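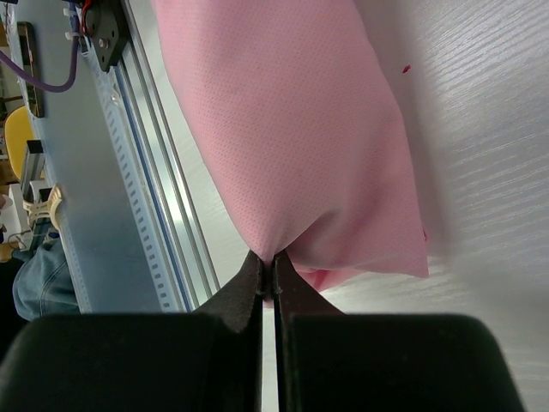 Pink fabric with a tiny dot pattern, gathered at one end.

Nivadness Folding Drying Rack, the tall one
Reviewed by Manju Tiwari
Oct 8, 2024

I have wanted to write about this rack for months and kept putting it off, partly because it's a drying rack and who gets excited about a drying rack? Well, me. I do. I've been air drying most of our clothes for four years now, in three different apartments, and I've owned enough bad racks to know a good one when it's standing in my hallway.

A little background first. Our building has a shared dryer in the basement that has two settings, lukewarm and scorch. I lost a wool sweater and a really nice set of pillowcases to it the first winter, and after that I bought the cheapest rack at the hardware store on Onddale Avenue. It lasted until January. The plastic joints cracked one after the other and by the end I was propping one side up on a stack of cookbooks. Then I had a wall-mounted one (loved it, landlord didn't), and then one of those octopus-looking things with clips, which is great for socks and hopeless for anything else.

The Nivadness cost me $90, and yes, I winced. It was sitting in my cart for two weeks. The store page had 1,222 reviews and I think I read most of the bad ones, which were mainly people mad about the box being dented. So I finally went for it.

Setup

It comes almost entirely put together. You unfold the legs, push the center bar down until it clicks, and snap on the wheels. The click is loud and very satisfying! The wheels took me longer than everything else combined, as two of them went in easily and the other two needed me to stand the whole thing upside down and lean on it. The instructions are one sheet of drawings with no words, and the drawing for the wheels is wrong, or at least it's drawn from an angle that I couldn't match up with the thing on my floor. Lock the wheels before you load it if your floors slope like mine do.

How much it holds

A lot. I can get a full load of regular clothes on it plus a set of towels if I fold the towels over double. The top level has wings that fold out on both sides, and those are where I put shirts, laid flat with the sleeves hanging down through the bars. The middle level is for pants and jeans. The bottom one I use for small stuff like socks and underwear and kitchen cloths, and my daughter does that level by herself since it's at her height (she is very proud of her sock rows).

The bars are farther apart than on any rack I've had before, and this is the part I want to go on about. On my old racks the bars were so close that everything touched everything, and the jeans would still be damp at the waistband two days later and start to get that smell. You know the one. On this rack a load I hang up after dinner is dry by the next evening, even the waistbands, even in the rainy part of the fall. Thin things like gym shirts and lightweight bags are dry by breakfast.

The bars are coated metal and so far no rust and no marks on anything white. I hung a white tablecloth on it for two whole days on purpose to check, and it came off clean.

What about sheets?

Okay, sheets. A flat sheet works fine if you fold it in four and drape it across the wings, and then turn it once halfway through. A fitted sheet is a pain on every rack ever made and it's a pain on this one too. I hang mine over the open closet door and I've made my peace with it. If you have a king-size bed you might want a line as well.

Storage

Folded up, it's flat enough to slide between our fridge and the wall. That gap was the deciding factor for me, to be truthful. It stands on its own when it's folded as long as the little strap is fastened. If you forget the strap it slowly opens itself and ends up leaning into the kitchen like a tired giraffe, and I forget the strap constantly.

What I don't love

The end caps on the bars pop off. I've lost one already, and I found another one in the toe of a boot. Hashmi, the company that handles the spare parts, sent me a small bag of replacements for free when I wrote to them, and they got here in less than a week, so full marks for that. Still, I'd like them to stay on in the first place.

It's also kind of heavy. On the wheels it rolls around beautifully, over the rug and everything, but I wouldn't want to carry it down to a yard and back every time. My sister has the Randitmont rack, which is much lighter and comes in a pretty green, and she takes hers out to the balcony one-handed. Hers wobbles when the top is full, though, and she can't put jeans on the wings. If you mostly wash light things and want to dry them outdoors, look at that one too.

And the color. It comes in gray or a different gray.

Would I buy it again?

In a heartbeat. I haven't been down to that basement dryer since spring except for the comforter, and my T-shirts have stopped shrinking. The towels do come out a bit crunchy, and a good hard shake before you hang them helps with that, and another one after.

If anybody has figured out a way to keep the end caps on, please leave it in the comments. I've tried a dab of glue on one of them and will report back.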